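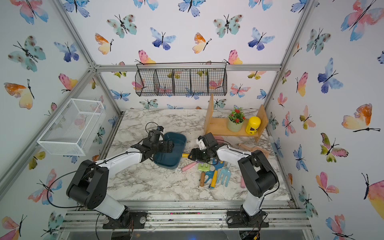
Lino Donati asks that the potting corner be held to the same standard as the main store, and that loose soil be scored as a housekeeping item even where nothing is blocked by it. His note from the August round has been adopted and the form below is amended to match.

POTTING CORNER AND CHILDREN'S TOOLS — INSPECTION CHECKLIST
Site: Hernstead
Date: Oct 21, 2021
Inspected by: Gion Mayrhofer
Ratings: S (satisfactory), A (action needed), N (not checked)

1. Floor and work surface

1.1 Surface free of soil and debris: A
Dirt and small debris scattered over the marble-pattern surface. Sweep before wiping. Wet wiping first drives grit into the joints.

1.2 Surface free of cracks or lifting edges: S
Gray veining is part of the pattern. Do not record as cracking, as was done in August.

1.3 Tools off the floor when not in use: A
Rake, trowel and other hand tools lying together. A pink handle lies apart from the group, to the right. The wooden tool resembling a small scraper is also on the floor, farther right.

2. Hand tools

2.1 Heads tight on handles: S
Twist test by hand, each tool. Blue rake has slight play at the head but within limit. Recheck next round.

2.2 Wooden handles free of splinters: A
Trowel handle rough near the collar. Sand and oil. Withdraw if the grain has opened.

2.3 Plastic handles free of splits: S

2.4 Edges suitable for children's use: S
No burrs found. Scraper to be used by adults only until the edge has been looked at by Pusach.

3. Tubs and containers

3.1 Rim intact, no sharp molding flash: S
Dark teal tub. Run a gloved finger around the full rim.

3.2 Filled weight within limit: N
Limit is 20 lb for a tub moved by one adult. Not weighed on this visit.

3.3 Canisters labeled and closed: A
Yellow canister has a dark label. Contents to be entered in the store register — no entry found under Jarnivley or Aguirre.

4. Shelf and wall storage

4.1 Shelf stable under side load: S
Small wooden shelf, plank between two uprights. No rocking. Load limit 40 lb.

4.2 Items on shelf set back from the edge: S
Artificial plant in the pale green pot may stay. Dust the leaves when the shelf is cleaned.

4.3 Wall baskets secure: S
Black wire basket with five compartments, hanging at the back, and white mesh basket on the left wall. Both pulled down by hand, no movement.

4.4 Baskets used for their purpose: A
White basket empty while tools are on the floor. Short tools go in the white basket. The rake is to be hung separately, head up.

4.5 Wallcovering clean and fixed at edges: S
Butterfly paper sound. Keep damp soil off it — it is not a washable grade.

5. Actions

Sweep surface and return tools to storage. Same day.
Sand and oil trowel handle. Within 2 weeks.
Identify canister contents and update register. Within 2 weeks.
Weigh tub when filled, next round.

Items 2.1 and 3.2 carried forward. Signed copy to Donati.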